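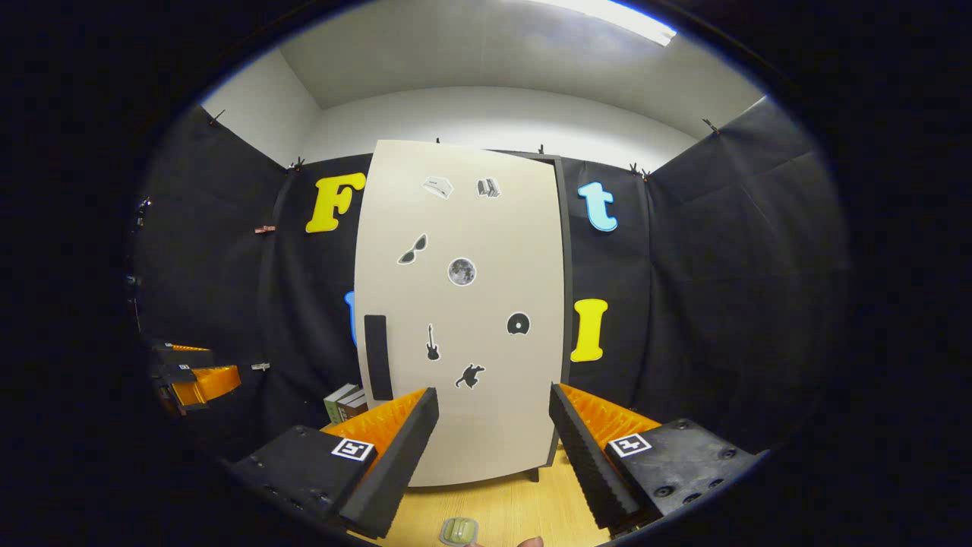

Handheld gripper build, fingers are on and tracking!
Forum: Home and Shared Shop Builds > Grippers and Hands

rsalazar_builds
Ok, second try at this thread, my first post got eaten when the site logged me out.

The Wultalik finally has both fingers on it. For anyone who missed the old thread, it's a gripper you hold and squeeze yourself. The camera looks down over the fingers, you go around the room picking stuff up, and the recordings become training data for the arm later. No arm yet! The arm is next year's money. But the nice part is you can start on the data side with nothing except the hand piece, and I have been having so much fun with it.

Where it stands:

Fingers: black bodies, orange ridged pads on the inner faces, one marker square on each finger so the software can tell how far open they are. Mirrored left and right. I had them both left-handed for a while because I forgot to flip the part before printing. Don't do that.

Trigger: pull trigger with a return spring out of a dead stapler. Works great for the first half of the travel and then gets stiff.

Software: Sider, the little logging script Marilou wrote for our shop. Runs at 60 frames a second on my old laptop if I close everything else.

Tracking: the part I'm happiest about. Finger opening now comes through smooth the whole way from open to closed. Before I moved the markers I'd lose one of them every time I squeezed hard.

Room: I've got it set up so there's something for the camera to lock on to. Plain beige board is a terrible thing to point a camera at, so it has stickers on it now (record, guitar, moon, sunglasses, and so on), and black curtains behind with big foam letters. My niece picked the stickers.

Questions:
1. Anybody found a better return spring?
2. Do you glue your pads or screw them?
3. Is more than 200 recordings enough to start training something simple, like pick up a block and put it down somewhere else?

Rosalinda

torquewrench_ted
Congrats! Those fingers look good and stout. Mine flexed like noodles until version four.

On 2, screw them, always. Glue is fine right up until the day you want to swap a pad, and then you're scraping for an hour with a hobby knife. I put two countersunk screws through from the back of each pad and leave it there.

papermoon
Glue person checking in. Screw heads behind the pad make hard spots and anything thin ends up sitting on them. Contact cement, thin coat on both sides, wait, press. I've swapped pads plenty of times with a bit of heat from a hair dryer and it takes me five minutes, tops.

torquewrench_ted
If you're getting hard spots your pads are too thin. Or the screws are too long.

papermoon
Or I like thin pads, Ted.

lowell_g
Nice work. I want to push back on the room though. I had a setup like that, busy on purpose, tracking was beautiful, and then I carried the gripper into my kitchen and it lost its place every few seconds. My tuning was all done in a room that made life easy. I'd take the stickers off now before you get attached to them.

rsalazar_builds
Too late, very attached to the moon.

I hear you, but I'm going the other direction on purpose. I want to know the hand part is good before I fight with the room part. If both are bad at once I can't tell which one to fix. Once the finger numbers and the position both look clean in the easy room, I'll go do the garage, and the garage is ugly.

lowell_g
Fair, as long as the garage happens. I've watched a lot of people (me) stay in the easy room for half a year.

msarmiento
Hi all, Marilou, the Sider person. So happy to see this up and running!!

Small thing about the numbers. The finger opening and the hand position are two separate jobs in Sider. Finger opening only needs to see the two marker squares, so it does not care one bit what room you're in. Position is the one that uses the stickers and letters and everything else back there. So Lowell is right about position, and Rosalinda can call the fingers finished whatever the garage does.

Also, Rosalinda, please update. The copy on your laptop writes the time stamps as text and it makes the files huge. The new one is on the shop drive.

rsalazar_builds
Updating tonight. I thought the files were just like that.

bracketfungus
New here and about to start my own, so sorry if this is basic. How do you decide where the marker goes on the finger? Every build I look at has it somewhere different.

rsalazar_builds
Not basic, I moved mine three times! What worked for me:

Put the camera on first and bolt it down for good. Then tape paper squares on the fingers and work the trigger while you watch the video. Wherever the square stays fully in view the entire time, fully open and fully closed, that's your spot. Mark it with a pencil and only then print the real mounting surface.

Leave some white around the black part. I trimmed my first ones right to the edge to make them look neat and the software couldn't find them at all. Then I spent a whole evening blaming the lamp.

And keep them flat. A marker that's curling up at one corner will still read, it'll just read wrong, and that took me a lot longer to notice.

bracketfungus
Thank you, the paper and tape idea alone saves me a weekend. Matte or glossy for the final ones?

rsalazar_builds
Matte. If there's a ceiling light anywhere above you, glossy will bounce it right back at the camera at some angle or other.

papermoon
+1 matte. Plain label stock from the office aisle is fine, don't buy anything special.

torquewrench_ted
Back to question 1. Stapler springs are short and strong, which is why you're getting that wall halfway through. You want long and weak. I got an assorted tray from Tuominen and the skinny ones from the bottom row are perfect for this. Preload it a little so the fingers pop all the way open, and after that it should feel nearly the same the whole pull.

A stiff trigger also gets into your data, by the way. When your hand is tired you start grabbing things late and sloppy, and then that's what you've taught it.

rsalazar_builds
Oh that's a really good point. My last dozen or so from Sunday are definitely lazier than the first ones. I might throw them out.

lowell_g
Keep them in a separate folder. You can compare later and see if it matters. I'd honestly like to know.

crankcase_annie
On question 3, I'll be the wet blanket. I started training at 200 and got something that would reach for the block, stop just above it, and think about its life. Went up to 1000 and it worked most of the time. Same block, same table, nothing else changed.

papermoon
I got a decent result with a lot fewer than that. What did you vary? If the block started all over the place then sure, you need a pile of them. If you keep the start area small, about the size of a dinner plate, you can get away with far less.

crankcase_annie
Whole table, three lamps, two people recording. So yes, I made it hard on myself. But then mine still works when somebody moves the lamp.

papermoon
And mine doesn't, I'll give you that.

msarmiento
Both of those are good plans! Small area first, get the thrill of it working, then spread out. Just write down the start area for every session. Sider has a notes field and not a single person in our shop fills it in.

rsalazar_builds
I fill it in! It says "test" on all of them.

Ok, plan: new spring, new Sider, dinner plate area, real notes. Pads are staying how they are until one falls off, and then I'll pick a side between Ted and papermoon.

Lowell, I'll take it out to the garage after that. Holding me to it is fine.

bracketfungus
Do the ridges on the pads go across or lengthwise? And does it matter?

torquewrench_ted
Across the finger for me. Stops things sliding out the end.

papermoon
Across, agreed. Write the date down somewhere.

crankcase_annie
I tried a diamond pattern once. Looked fantastic, and picked up every bit of lint in the house.

rsalazar_builds
Update from the shop, 9 pm. Ted, the skinny spring is in (somebody at Plultetthorpe had the same tray in a drawer) and it's like a different tool. Light all the way through. I squeezed it about a hundred times just standing at the bench.

Sider is updated too and the files are tiny now, thank you Marilou.

One new problem. With the lighter spring the fingers don't come back to quite the same open spot every time. It's small, but I can see it in the numbers. Friction in the slide? I haven't put anything on the rails yet.

torquewrench_ted
Dry PTFE spray. Mask off the pads and the markers first. And check that your slide screws aren't snugged down too hard, back them off a quarter turn and try it again before you spray anything.

rsalazar_builds
Backing them off now.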